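Visit report: Grevik kitchen arm, Geltano showroom
28 February 2018

We went to the Geltano showroom to look at the Grevik arm, which is being offered to small canteens and care kitchens on a monthly hire. We had asked for a visit in December but the unit was not ready. We were there for about 4 hours, including lunch.

The hire price covers the arm, the two-finger gripper, a camera at the wrist and one day of set-up. Tables and racks are not included. The sales staff were clear that it is meant for putting things away and setting out, and they do not sell it for cooking or for knives.

Plates

Most of our questions were about crockery, as ours is heavy and has a raised rim. The gripper takes a plate by the edge, with one finger against the inner face, and holds it upright.

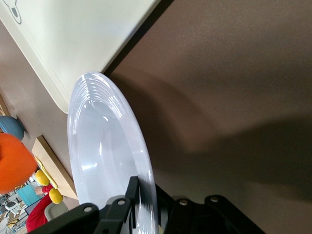

Mixed items

The second part of the visit dealt with a table of different things. We wanted to see shapes that do not stack: a bowl, a cutting board, lemons, a mug on its side in a wooden dish rack. The fingers are black and fairly chunky, with angled tips. Our concern is thin items lying flat, such as a utensil on a board. Geltano said narrower tips can be ordered but could not give us a price.

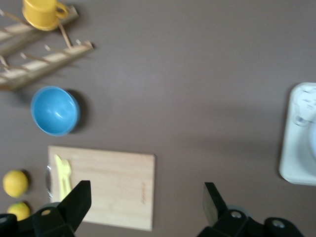

Service and training

Repairs are handled by Ziseck, who have an office in the same building. The standard contract promises a visit within 4 working days. For the kitchen at Kazlauskienė that is too long, and we asked for a quote on next-day cover. Training takes 9 hours and is given on site. The shortest hire is 11 months.

Still to find out

Cost of the narrower tips. Whether the fingers can be taken off and washed. Whether our own plates can be sent over for a trial before we sign.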